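# Trying out the Lema gripper kit on soft stuff

Project report, Oct 17, 2025
Jayanthi Rodrigues (with Sveva Mancuso on wiring)

So our lab section got to pick a kit to review, and I went for the Lema, mostly because everyone else was fighting over the bigger Tarkwood arm. It comes as a bag of printed triangle fingers, a mounting block, bolts, a little wrist camera and a manual that is, um, short. The whole thing was $203 with the student discount, so I really wanted it to be good!

## Putting it together

The manual says 75 minutes. We took the whole lab period plus lunch. Most of that was the finger bolts, which go in one above the other and are super hard to reach once the block is on the bracket (do the bolts first, please learn from us). Sveva redid the cables twice before she was happy with them.

The software was nicer than I thought. You set a closing force from 1 to 9 and hit save. Our TA, Gerardo Parisi, wanted us to start at 2 and go up slowly, so that's what we did.

## Fabric runs

Foam blocks and paper cups were easy, I won't go on about them. Knitwear was the part I cared about. The open triangle finger is meant to press gently without digging in, but loose yarn worries me because the tip is pretty pointy. We draped a knitted panel over the rail, black smiley faces on white with Fair Isle next to it, and brought the finger in on the plain stitches between the faces. Fuzzy yarn, too, with little fibers sticking out everywhere, so kind of a mean test. The wrist camera is great up close, I could see every V in the white part, but anything off to the side at the wrong distance goes to mush.
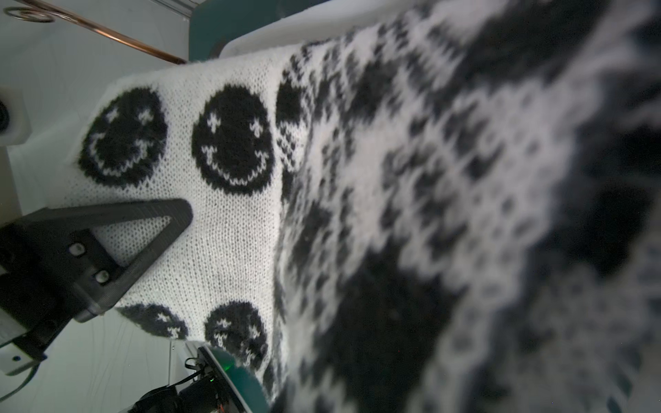 ## What I'd change

- A rounder fingertip option, even as a print file
- Some way to refocus the camera from the software
- Longer cables!!

I'd still buy it for a class. In November we want to borrow the Husetti fingers from Elisa Valentini's group and run the same fabrics again at force 2 and 3.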